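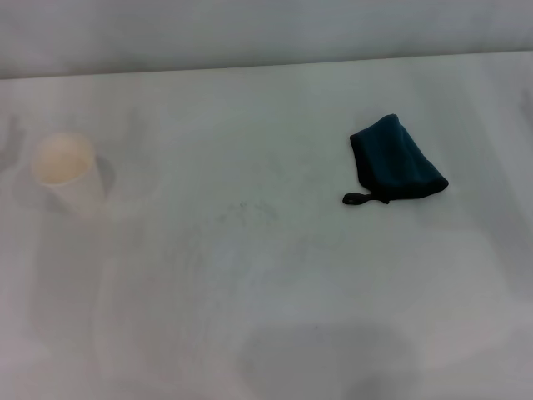 Doveo table-clearing kit from Sikora, reviewed Sunday, April 14, 2019

I bought the Doveo in November for our small workshop in Clitham. It comes as one arm, a head camera and the Peda software, and the setup took me 2 evenings. The manual is short but the drawings in it are good.

My usual test is a paper cup and a dark teal cloth on a white table. With the cloth I am very satisfied: in 40 tries it missed only 2. The small black loop on the corner is easy for the camera to find. The cup is more difficult. White on white, Peda did not see it 11 times, and I had to change the contrast by hand in the settings menu, where it is hidden quite deep. Faint marks on the table it ignores, so please do not expect wiping.

The arm is quiet. The cable is too short for my table. Support answered me in two days, politely. I would buy it again, but for white dishes I would wait for the next version of Peda.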